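**Wanted: People Willing to Be Fussy About a Sofa**

Reading time: 4 min

Drulalus is looking for two part-time room setters and a small pool of sitters for its shared hall in Narncombe.
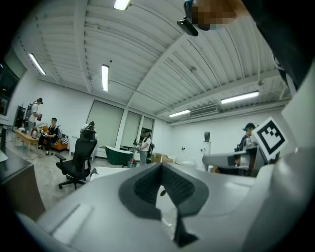

Both roles are paid, neither requires a degree, and one of them consists largely of sitting down. Please read to the end before deciding which one you are.

We look after large, bright, frankly unglamorous rooms and try to make parts of them feel like somewhere a person lives. The Narncombe hall has a corrugated ceiling and office blinds on tall windows. It also has an orange sofa, a patterned cushion and a low wooden coffee table, and those three items do more work than most of the management. People come in, stay for hours and leave things on the table. We have been running it with goodwill and a rota written on the back of an envelope, and since November the envelope has been full.

**Room setter (two positions)**

You would put the lounge corner together before a session, keep it decent while people are using it, and put it back afterward. This means:

Moving furniture, with somebody on the other end. The sofa is heavier than it looks and has opinions about doorways.

Clearing the coffee table without losing anything. Chargers, keys and half-read instruction booklets all go in the tray by the cabinet. Cups go to the kitchen. Anything you can't identify goes in the tray too, with a note, and we would like the note to be polite.

Plumping. We have one good cushion and we intend to keep it good.

Blinds, lights and air conditioning. You will be asked to make it warmer and cooler by people sitting next to each other. We can't train you for this.

Each setter works three shifts a week, mornings or late afternoons, and you pick which. Pay is by the hour and includes the half hour in which everybody says they're leaving and then doesn't. Shoes with closed toes, please. One of our former setters wore sandals and now works in accounts.

**Sitters (call for participants)**

Before we buy more furniture for the new hall in Clellovdale, we want to know how people use what we already have. So we need sitters of all heights, ages over 18, and degrees of slouch.

A session lasts two hours. You come in, settle on the sofa or a chair, and do what you would do at home with other people present: read, fiddle with your phone, talk, fold something, lean on your knees and stare at the table. At the end you fill out a form about your back, your elbows and whether you could reach your drink. There is a box for further comments. Past comments include "too orange" and "not orange enough," and both were passed along.

You don't need to be interesting. We had an applicant who prepared a monologue, and it threw off the whole afternoon.

Please don't sign up if you sell furniture, or if you already know which sofa should win. We are choosing between the current model and one from Baek, a small workshop up the valley that has lent us a sample and asked, rather nervously, for it back in one piece.

**What you get**

Setters get a contract, paid breaks and a locker that closes if you lift it slightly. Sitters get a flat fee per session, paid the same week, plus tea, coffee and the kind of cookies that come in a tin with a picture of other cookies on it. The hall is on the ground floor with step-free entry. Parking is free and badly marked.

**How to apply**

Write to the Drulalus office in Narncombe, or drop a note through the door. For the setter job, tell us about a room you have had to tidy that wasn't yours. A page is plenty. For the sitter pool, give us your height, the days you can make it, and anything we should know about your knees.

Applications for the setter positions close on Sat 8 December. The sitter list stays open until it's full. If you apply for both, say so, but you can't sit on a shift you're setting. It has been tried.

1172 views · 2 comments · Share

Related listings

Clellovdale hall: evening key holder
Blind cleaner wanted, own ladder preferred
Baek workshop: Saturday upholstery help
Lost and found in Narncombe: please come and get your chargers
Free to collect: one armchair, slight lean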